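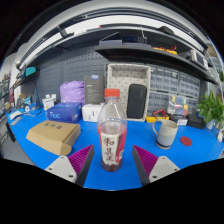

Abb. 2: Handgeführter Greifer an einer Kunststoffflasche mit Schraubverschluss.

4.2 Schlupf bei teilgefüllten Flaschen

Von 100 Greifversuchen der Reihe Zoritz wurden 15 wegen Schlupfs abgebrochen. Die Flasche rutschte dabei zwischen den gerippten Fingerauflagen nach unten, ohne dass die Kraftüberwachung ansprach. Shirima und Rotich führen den Fehler auf die Abschaltschwelle zurück, die nach dem Wechsel der Auflagen bei 70 Prozent belassen worden war — ein Wert, der für starre Behälter ermittelt wurde. Bei nachgiebiger Wandung meldet die Steuerung den Griff zu früh als geschlossen. Bis zur Neukalibrierung bleibt das Anheben von Flüssigkeitsbehältern in der Nähe elektrischer Geräte untersagt.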